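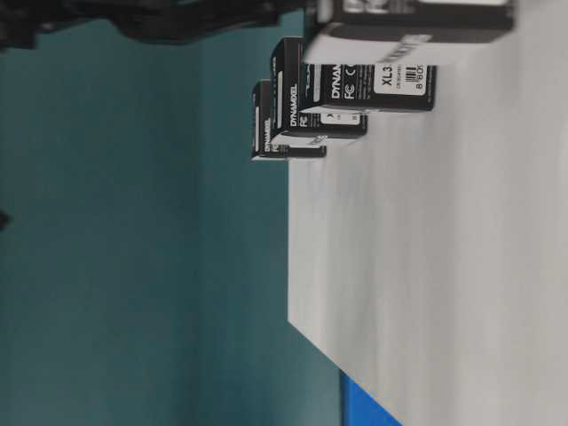
Serkham Home Infusion Stand

If you are having treatment at home, or looking after somebody who is, you will know how quickly a bedroom can start to feel like a ward. We designed the Serkham with that in mind. It is a proper drip stand, steady enough for daily use by visiting nurses, but it folds away behind a door when the nurse has gone and you would like your room back, thank you very much.

The base has five legs with soft castors, and two of them lock with a press of the foot. We tried four legs on the first version and people kept telling us it wobbled on thick carpet, so we listened and went back to the drawing board - it took us most of a winter, but it was worth the wait. The pole slides up and down with one hand and stays where you leave it. At the top are two hooks, both rounded so that they don't catch on sleeves or curtains.

There is also a small tray, big enough for a mug, a pair of glasses and the telephone. Illia Pylypenko, our workshop manager, was rather against the tray to begin with. It is now the part that customers write to us about most, and he has taken that very well.

Please ask your nurse or homecare team before you buy a stand of your own. Many teams lend one free of charge for as long as the treatment lasts, and they may need a particular height for your pump.

Details
Folded width: 300 mm
Weight: 4 kg
Colours: Orellana (cream) and Merero (slate)
Delivery: within 8 working days, mainland UK

Spare castors, hooks and trays are sold separately. The tray also fits our older Rillimari stand, though you will need the longer clip, so do mention it when you order.

Page updated Mar 25, 2025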